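Automação e Robótica de Serviço — Apontamentos da aula 4
Docente: Brunello Villa
Novembro de 2021

Tema: avaliação de um pacote comercial de simulação

O pacote Caline é vendido pela Detton como ambiente de treino para robôs que trabalham em cozinhas e oficinas. A licença escolar cobre 27 postos e traz modelos prontos de armários, bancadas e aparelhos. Nesta aula analisamos um desses modelos, um móvel cinzento e azul com dois botões quadrados sobre uma faixa preta.

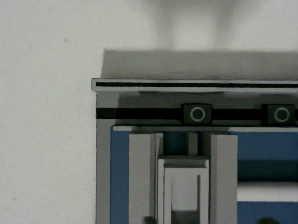 1. Geometria e materiais

O primeiro critério é saber se o modelo tem o detalhe de que a tarefa precisa. Para uma tarefa de alcance bastam os volumes principais: tampo, calha, painel e abertura. Para rodar um botão é preciso que ele seja um corpo separado, com eixo próprio — a verificar na árvore de objetos, e não só no aspeto. O anel cinzento claro na face de cada botão serve de referência para a deteção.

2. Luz e sombras

As sombras alteram o contraste e podem enganar um detetor treinado com luz uniforme. Convém comparar a parede clara com o painel frontal, onde a sombra tem o contorno irregular.
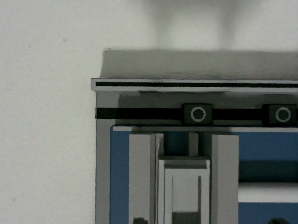 O fornecedor recomenda variar a posição da luz a cada episódio. Ginette Chevalier, no relatório que vamos discutir, usou 100 episódios por configuração e manteve 38 para validação.

3. Trabalho para a próxima aula

Abrir o modelo do armário e listar as juntas declaradas.
Repetir o ensaio com duas posições de luz.
Entregar uma página com a opinião do grupo sobre a compra da licença. Os grupos de Raphaël Lebrun e Lorenz Egger apresentam primeiro.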